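8/26/24

하네스 칸 상자 정리, 작업대 옮긴 뒤 첫 기록. 지난번 기록에 이어서 쓴다.

오전에는 거의 분류만 했다. Mernow에서 온 하네스가 봉투 하나에 종류 구분 없이 들어 있어서 그대로는 쓸 수가 없었다. 봉투에 붙은 라벨에는 주문번호 686만 있고 품번이 없다. 발주서에는 품번이 줄마다 따로 있으니 보내는 쪽에서 합친 것 같다. Macarena Herrero에게 메일을 보내 달라고 했고, 답은 아직 없다. 답이 오기 전까지는 내가 커넥터 모양과 선 색으로 나눈 것을 임시 구분으로 쓴다. 임시 구분이니까 도면 번호를 상자에 펜으로 직접 쓰지 말 것. 종이테이프에 써서 붙인다.

## 나누는 기준

처음에는 길이로 나누려고 했는데 금방 그만뒀다. 감긴 상태로는 길이가 안 보이고, 풀어서 자에 대고 다시 감으면 한 묶음에 시간이 너무 든다. 게다가 풀었던 것은 처음처럼 곱게 안 감긴다. 그래서 순서를 바꿨다.

1. 파란 선이 있는지 먼저 본다. 있으면 신호선이 포함된 것이고, 없으면 전원 계통으로 본다.
2. 커넥터 하우징 색을 본다. 흰색과 어두운 색을 섞지 않는다.
3. 검은 선만 있는 것은 따로 둔다. 접지 연장인지 센서용인지 겉만 봐서는 모른다.
4. 엉켜 있는 것은 풀지 말고 엉킨 채로 한쪽 칸에 넣는다. 나중에 앉아서 한꺼번에 푼다.

4번은 Miłosz가 반대했다. 엉킨 것을 넣어 두면 누가 급할 때 하나만 잡아당긴다는 것이다. 맞는 말이긴 한데, 분류하다가 풀기 시작하면 오전이 그걸로 끝난다. 테이프에 "당기지 말 것"이라고 써서 칸 앞에 붙이기로 하고 넘어갔다.

빨강, 노랑, 검정 조합이 제일 많이 쓰인다. 시험 지그 전원 쪽이 전부 이 조합이고, Livgate에 나가는 판넬도 같은 배색으로 맞춰 달라고 해서 앞으로 더 늘어난다. 파란 선이 들어간 것은 지금은 지그 뒤쪽 상태 신호에만 쓴다. 혼동하기 쉬운 것은 파란 선이 안쪽에 감겨서 겉에서 안 보이는 경우다. 오늘도 전원용으로 잘못 넣었다가 꺼낸 것이 있다. 코일을 집으면 한 번 뒤집어서 안쪽까지 보고 넣는다. 이건 습관으로 만들어야 한다.

## 상자에 대해

칸막이 상자는 새로 산 것이 아니고 전에 부품 받을 때 쓰던 골판지 상자다. 칸 크기가 하네스 한 묶음 넣기에 딱 맞아서 계속 쓰고 있다. 단점은 윗단이다. 뜯긴 채로 거칠게 남아 있어서 얇은 선 피복이 걸린다. 손등도 긁힌다. 윗단에 마스킹테이프를 둘러 볼까 했는데, 전에 다른 상자에 해 보니 테이프 끝이 말리면서 거기에 선이 더 잘 붙었다. 칼로 윗단을 고르게 자르는 것은 칸 높이가 낮아져서 코일이 옆 칸으로 넘어간다. 지금도 위쪽 줄에서는 조금 큰 묶음이 아래 칸으로 흘러내린다.

대안은 두 가지였다.

- 플라스틱 칸막이 통을 산다. 칸막이 위치를 바꿀 수 있는 것으로. 정전기 문제는 하네스만 넣을 거라면 신경 안 써도 된다.
- 벽에 걸이를 달아 종류별로 건다. 눌리지 않고 한눈에 보이는 장점이 있다. 대신 먼지가 앉고, 긴 것은 바닥 가까이까지 내려온다.

나는 통 쪽, Miłosz는 걸이 쪽이다. 걸이를 달 벽이 마땅치 않다는 문제가 남는다. 유리창 쪽은 해가 들어서 피복 색이 바래고, 출입문 쪽은 대차가 지나가면서 건드린다. 일단 골판지 상자로 한 달 더 쓰고 10월에 소모품 주문할 때 같이 결정한다.
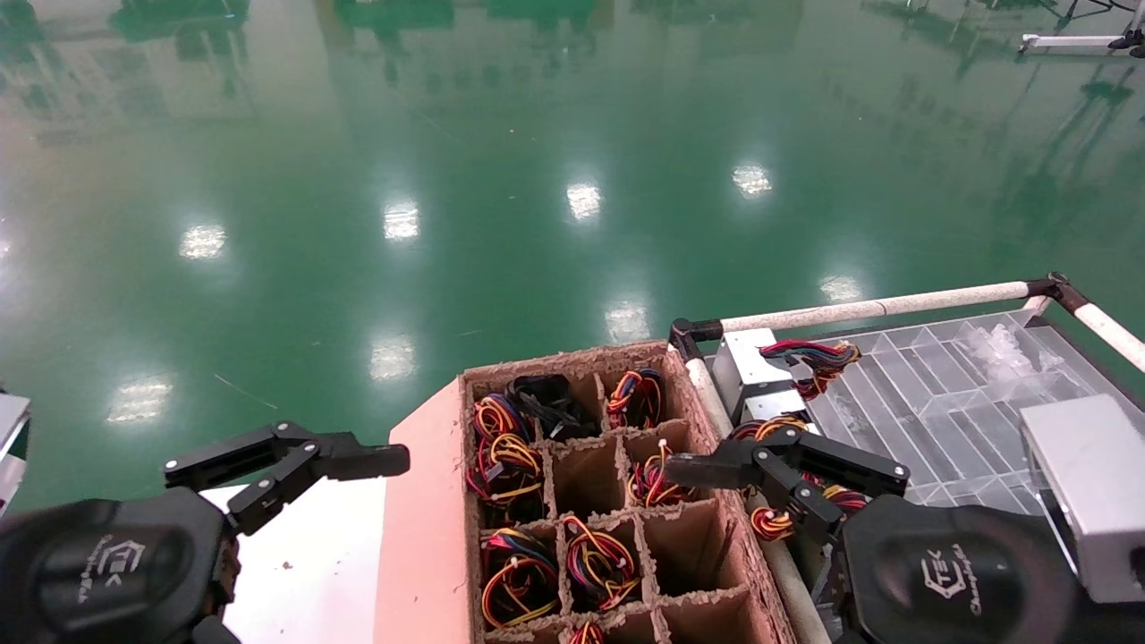
칸 배치는 자주 쓰는 것이 손 가까이 오도록 했다. 작업자가 앉은 쪽에서 가까운 줄에 바로 쓸 하네스를 두고, 먼 줄에는 아직 확인 안 된 것과 엉킨 것을 둔다. 빈 칸을 일부러 남겼다. 검사하다가 애매한 것이 나오면 갈 데가 있어야 한다. 전에는 칸을 꽉 채워 놓고 애매한 것을 작업대 위에 그냥 두었더니, 점심 먹고 오면 양품인지 불량인지 알 수가 없었다. 빈 칸에 물건이 들어가면 반드시 쪽지를 같이 넣는다. 쪽지 없이 들어 있는 것은 전부 미검사로 취급한다.

한 칸에 한 종류만. 칸이 남는다고 두 종류를 앞뒤로 넣지 않는다. 칸이 모자라면 상자를 하나 더 쓴다.

## 감는 방법

사람마다 감는 방법이 달라서 오늘 맞췄다. 앞으로는 아래대로 한다.

- 커넥터 쪽을 왼손에 잡고 손바닥 폭으로 느슨하게 감는다. 손가락에 감으면 지름이 너무 작아진다.
- 마지막 100 mm는 감지 않고 남긴다. 커넥터가 코일 안으로 들어가면 꺼낼 때 선을 당기게 된다.
- 케이블타이로 묶지 않는다. 니퍼로 자르다가 피복을 찍은 일이 있었다. 묶어야 하면 벨크로나 종이 띠.
- 커넥터가 위로 오게 넣는다. 하우징 색과 핀 방향이 위에서 보이면 꺼내지 않고도 고를 수 있다.
- 비닐봉지에 넣은 채로 칸에 넣지 않는다. 봉지가 미끄러워서 칸 위로 올라온다.

커넥터가 위로 오게 넣는 것은 생각보다 잘 안 지켜진다. 나도 오전에 넣은 것 중에 커넥터가 밑으로 들어간 것이 꽤 있어서 오후에 다시 손봤다. 선 탄성 때문에 놓는 순간 돌아가는 것도 있다. 그런 것은 코일을 칸 대각선으로 세워 넣으면 조금 낫다. 완전하지는 않다.

## 도통 검사

분류한 것 중 전원 계통부터 도통 검사를 했다. 방법은 늘 하던 대로다. 한쪽 커넥터를 검사 지그에 꽂고 반대쪽에서 핀마다 찍는다. 찍으면서 선을 살짝 흔든다. 가만히 두면 붙고 흔들면 끊기는 것을 잡으려면 흔드는 수밖에 없다. 흔드는 위치는 하우징 바로 뒤. 가운데를 흔들어 봐야 나오는 것이 없다.

불량 2개. 둘 다 노란 선이고 둘 다 흰 하우징 쪽이다. 현미경으로 보니 압착 단자의 피복 물림부가 피복을 못 잡고 심선만 누르고 있었다. 탈피가 길었던 것 같다. 단자를 빼서 다시 압착하면 살릴 수는 있는데, 같은 하우징의 옆 핀도 상태가 비슷하면 의미가 없어서 일단 손대지 않고 남겼다. Mernow에 보낼 사진을 찍어야 하니 단자를 빼지 말 것. 불량품은 봉지에 넣어 내 서랍에 있다. 칸 상자에는 없다.

인장 시험은 안 했다. 게이지가 Morside 쪽에 가 있다. 돌아오면 노란 선부터 한다. 도통만 보고 양품으로 올리는 것은 마음에 걸리지만 지그 조립이 밀려 있어서, 지그용으로만 쓰고 Livgate 출하분에는 인장 시험까지 끝난 것만 쓰기로 Macarena와 합의했다. 쪽지에 "지그용"이라고 쓴 것은 출하분에 넣으면 안 된다. 이 부분은 다음 근무자에게도 말로 한 번 더 전달할 것.

검은 선만 있는 묶음은 도통은 전부 나오는데 핀 배열이 도면과 안 맞는다. 도면 개정 전 배열일 가능성이 있다. 내가 가진 도면은 출력본이고 개정란이 비어 있다. Miłosz가 서버에서 최신본을 찾아보기로 했다. 맞지 않으면 쓰지 못한다. 단자를 옮겨 꽂으면 되지 않느냐는 의견이 있었는데, 이 하우징은 랜스가 약해서 한 번 빼면 다시 잡는 힘이 떨어진다. 전에 해 봤고 진동 시험에서 빠졌다. 다시 하지 않는다.

## 작업대와 바닥

작업대를 옮기고 나서 조명이 나아졌다. 전 자리에서는 내 손 그림자가 상자 안으로 떨어져서 검정과 어두운 파랑을 구분하려면 꺼내야 했다. 지금 자리는 그런 일이 줄었다. 대신 초록색 에폭시 바닥이 반들거려서 천장등이 그대로 비친다. 고개를 들 때마다 눈에 들어와 처음 한 시간은 신경이 쓰였고, 그 뒤로는 괜찮았다. 오래 앉아 작업하는 사람은 방향을 조금 틀어 앉는 편이 낫다.

바닥에 긁힌 자국이 있다. 가는 것이라 도막까지 파인 것은 아니다. 작업대 옮길 때 생긴 것인지 전부터 있던 것인지는 모르겠다. 확인하려고 예전 기록을 찾아봤는데 바닥에 대해 적은 것이 없었다. 앞으로 무거운 것을 옮길 때는 다리 밑에 담요나 고무판을 깔고, 옮기기 전후로 한 줄이라도 적어 둔다.

바닥이 반짝거려서 좋은 점도 있다. 떨어진 단자나 잘린 심선이 잘 보인다. 쪼그리고 앉아 낮은 각도로 보면 더 잘 보인다. 오늘 퇴근 전에 그렇게 보고 심선 조각을 주웠다. 심선 조각은 빗자루로는 안 모이고 점착 롤러가 낫다. 롤러 종이가 거의 떨어졌으니 주문 목록에 넣는다.

작업대 상판은 흰색이라 먼지와 부스러기가 눈에 띈다. 칸 상자를 끌어당길 때마다 골판지 가루가 떨어지는 것 같다. 상자를 끌지 말고 들어서 옮길 것. 닦을 때는 마른 천으로 먼저 쓸고 알코올은 그다음. 알코올부터 쓰면 가루가 번진다.

## 색 이름 통일

사소하지만 적어 둔다. 검사표에 선 색을 쓰는 방식이 사람마다 다르다. 한글로 쓰는 사람, 영문 약자를 쓰는 사람이 섞여 있고, 영문 약자에서 검정과 파랑이 문제가 된다. 둘 다 BL로 쓴 표가 나왔다. 누가 쓴 것인지는 따지지 않기로 했고, 앞으로 검사표에는 한글로 빨강, 노랑, 검정, 파랑이라고 쓴다. 도면에는 기존 약자가 남아 있으니 대조표를 검사표 뒷장에 붙였다. 이미 쓴 검사표는 고치지 않는다. BL이라고 된 줄은 실물을 다시 보고 옆에 날짜와 함께 추가로 적는다.

Krajewska 상회에서 받는 열수축 튜브도 같은 문제가 있다. (Miłosz와 성이 같은데 관계는 없다고 한다.) 거기는 색을 번호로 부르고 번호표가 봉지 안에만 들어 있어서, 봉지를 버리면 무슨 색을 주문해야 하는지 알 수 없다. 봉지를 버리지 말고 번호표를 뜯어 공구함 뚜껑 안쪽에 붙인다.

## 시간 메모

분류에 든 시간은 오전 전부. 검사는 오후에 시작해서 중간에 Livgate 전화를 받느라 끊겼다. 전화 내용은 배색 확인과 커넥터 방향이었고, 방향은 우리 쪽 도면이 맞다고 정리됐다. 저쪽에서 메일로 다시 보내 주기로 했다. 메일이 오기 전에는 출하분 조립을 시작하지 않는다.

전화를 받고 돌아와서 어디까지 찍었는지 몰라 한 묶음을 처음부터 다시 했다. 검사 중인 묶음에는 빨래집게라도 물려 두면 좋겠다. 서랍에 플라스틱 클립이 있으니 그것부터 써 본다. 금속 집게는 피복 눌림이 있을 수 있어 제외.

다음에 검사 지그 쪽 핀도 점검해야 한다. 핀 8이 들어갔다가 천천히 올라온다. 오늘 결과에는 영향이 없었고(해당 핀을 쓰는 하네스가 없다) 그래도 신호선 검사를 시작하기 전에는 교체가 필요하다. 예비 핀은 작은 부품함 아랫단에 있을 것이다. 없으면 검사 지그를 만든 업체에 물어본다.

## 할 일

- Mernow 답장 확인. 품번별로 구분된 포장 명세를 요청할 것. 불량 사진 첨부.
- 검은 선 묶음 도면 최신본 확인 (Miłosz)
- 인장 게이지 언제 돌아오는지 Morside에 문의 (Macarena)
- 엉킨 것 풀기. 앉아서 할 것. 당기지 말고 커넥터 쪽을 따라가며 뺀다.
- 칸 앞 종이테이프 글씨가 흐리다. 굵은 펜으로 다시.
- 지그 핀 교체
- 점착 롤러 리필, 벨크로 끈 주문
- 지난번 기록에서 넘어온 것: 압착기 다이 청소. 아직 안 했다.

퇴근 전에 상자 위에 천을 덮어 두었다. 아침에 먼저 오는 사람은 천을 걷을 때 천천히 걷을 것. 윗단에 올이 걸려서 코일이 딸려 올라온다.

추가. 퇴근하려는데 Miłosz가 도면을 찾았다. 검은 선 묶음은 개정 전 배열이 맞다. 칸에서 빼서 따로 봉지에 담고 반품으로 돌리기로 했고, 빼는 것은 내일 아침에 한다. 그때까지는 칸에 그대로 있으니 쓰지 말 것. 쪽지는 넣어 두었다.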